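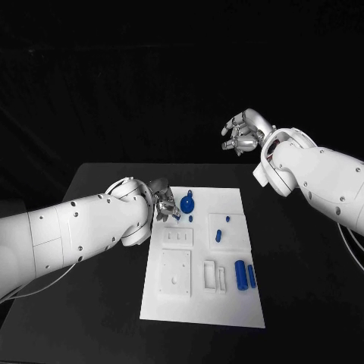

**Why does the Ulside library get loud at 4 p.m.?**
Imtiaz Wanigasekara, with Hung and Kakalov

Our question came from Hung, who had been shushed twice in one week and wanted data. We sat on the second floor for 13 afternoons in November with a borrowed sound meter and a notebook, trying to look like people with homework.

We wrote down a reading every 26 minutes. The plan said 20, but Kakalov's phone timer had other ideas and by then we were committed.

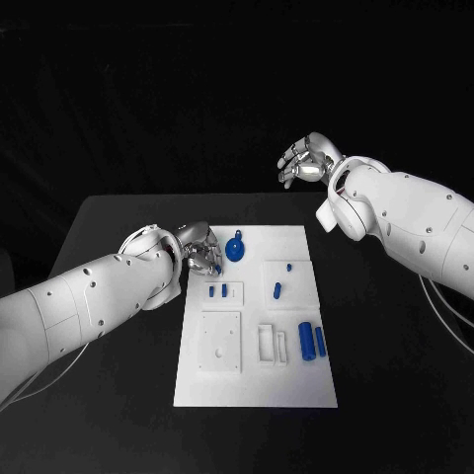 Mornings were quiet enough to hear someone regret a bag of chips. The noise climbed after 3:30 and peaked near the printers — mostly people talking to the printers. Group tables were louder than the single desks, though on 7 of the afternoons the gap was small.

We also asked the Kikell reading room next door for its numbers. It doesn't keep any. It does have carpet, and we suspect the carpet.

Weak points: the meter picked up Hung's cough, and regulars started whispering once they noticed us. A second round should hide the notebook. 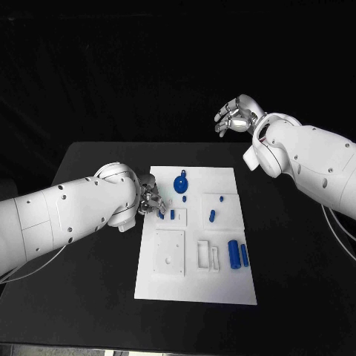

*Fig. 3. Two white arms over a black tabletop, with a small blue peg.*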